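Planning the Equipment Budget: An Interview with Mamta Kandpal

Mamta Kandpal coordinates equipment purchases for the Prinitz residential services program, which expects to place tidying robots in furnished apartments next year. Funding requests close on 1st June, and she spoke with us while the final figures were being prepared.

Her first point concerned the order of spending. "Departments come to us with a machine already chosen," she said. "We ask them to write down the task first, in plain words, and to price the task." For the Prinitz request the task is putting footwear away in an ordinary room, with daylight coming in through large windows. 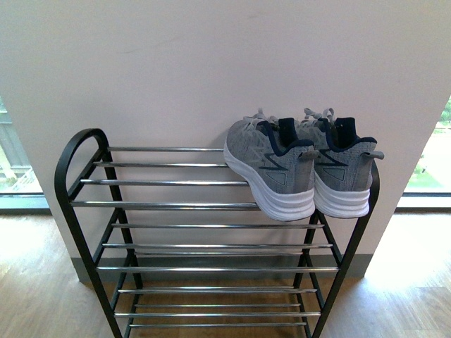
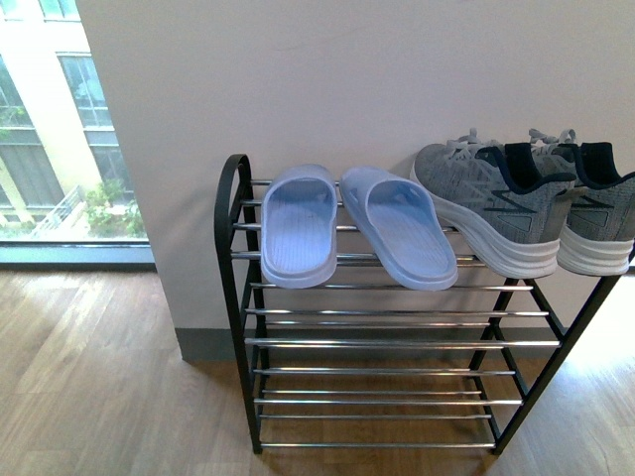
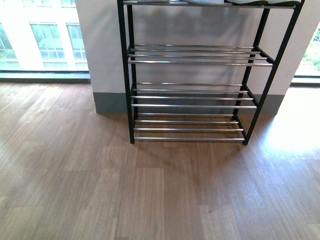
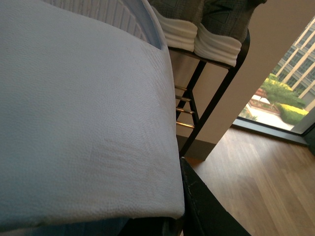

The apartment work, shoe rack and surroundings.

What the rack adds to the budget

The furniture itself is a minor expense. Ms. Kandpal has set aside $400 for racks, footwear and replacements. Chrome rods are a harder matter, in her view, as they reflect light and leave gaps between them. "A quotation based on a flat shelf tells me very little," she said. "I want the supplier to quote on rods, with a soft slipper and a thick-soled sneaker."

Two suppliers, Tarnard and Flever, were invited to bid in February. Both were asked to list spare parts separately from the base price. Sinan Çınar, who reviews the technical sections, also required each bidder to state how long a wrist camera takes to replace, and whether the program's own staff may do it.

Service and training

The draft reserves up to $3000 for training in the first year. Ms. Kandpal considers this the line most likely to be cut and has asked that it be kept apart from the purchase price - a lesson from an earlier request in which the two were merged.

Delivery is quoted at 14 weeks by one bidder and 18 by the other. "We can plan for either," she said. "I would like the date in the contract, with the installation visit included."

Lok-yiu Yau will receive the completed request and circulate it to the building managers for comment.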